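Home | Projects | Tools | Checklists | Contact

Pre-session checklist, Marti planner with Fullow perception node
Station: Brotcombe, bench 2
Filled in by: Tsutomu Yagi
Month: December

1. Config file is the released one, not a local copy. OK.
Comment: the header of the file should say the release name. Last time I found a local copy with the speed limit commented out. Please do not edit on the station computer.

2. Clocks of camera and planner agree. OK.
Comment: allowed offset is 40 ms. I restarted the sync service before measuring.

3. Gripper opening command, full open. OK.
Comment: the command was accepted on first try. Compare the reported width with the value in the config, not with the value on the old paper.

4. Table plane is estimated correctly. OK with remark.
Comment: the table is white and matte, so depth has few features to use. The estimate was good near the fingers and became noisy to the far corner. I accept it for this session, but the plane filter should keep 7 past values and now it keeps 3. 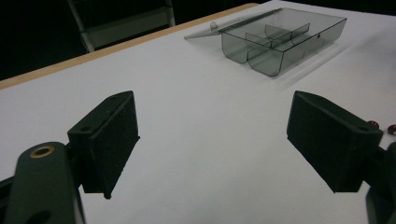 5. Segmentation of the compartment box. NOT OK.
Comment: the plastic is transparent gray and the node gives a mask for the tray only. The lid, when it is open and flat, is almost not detected. The planner then thinks this area is free table and can make a path through it. Until the Fullow update is installed, put the keep-out zone by hand and make it large enough for the lid also.

6. Inner dividers in the collision model. OK.
Comment: the dividers are in the model as thin walls. Please check that the box is not loaded with its simplified shape, which is a solid block. With the solid block every placing plan is refused and the log message does not explain the reason.

7. Small objects outside the work zone are ignored. OK with remark.
Comment: dark red round objects near the table edge got a label "unknown". This is correct behavior. The tracker must not send them to the grasp list. I looked in the list and they were absent.

8. Dark background is masked. OK.
Comment: the chair behind the table gave a few false points. The crop limit removes them.

9. Software stop from the Hukness panel. OK.
Comment: tested 2 times, once during idle and once during a slow move. Both times the planner state changed to HOLD. Resume needs operator confirmation, and this was also checked.

Result: session may start only with the manual keep-out zone of item 5. Item 4 to be repeated after the filter change. Who changes the filter, please write the name under this line.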